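Support > Doseler sim > Grasp examples > Ticket log
2022-07-23, Jianguo Zou

Okay, picking this one up again. I'm gathering grasp examples in Doseler for the Mutham model, and I need 200 for the pink lumpy object. My trouble is the labels – the exporter marks frames as "held" when the fingers are still open and off to either side of it.
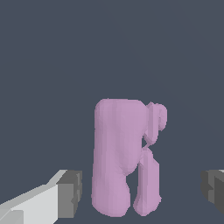 I tried restarting the exporter, then clearing the cache, and I still get 5 bad labels in the first batch. Same on Qiu's machine, so I don't think it's my install!

The wide view is harder to judge, and I went back and forth on a few of these.

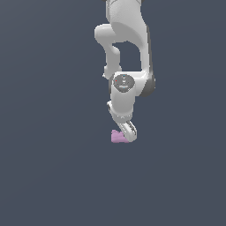

Wide view, pink object up against the finger. Labeled "held", not sure I agree.

So I went looking for one I'd sign off on without squinting, with the fingers together and the object sticking out on both sides.
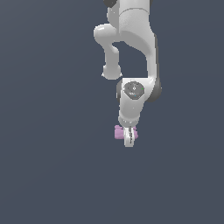 What I'd like from support

Can the contact threshold be set per object? I'm on Gulance 3 if that matters – happy to send the 2 config files.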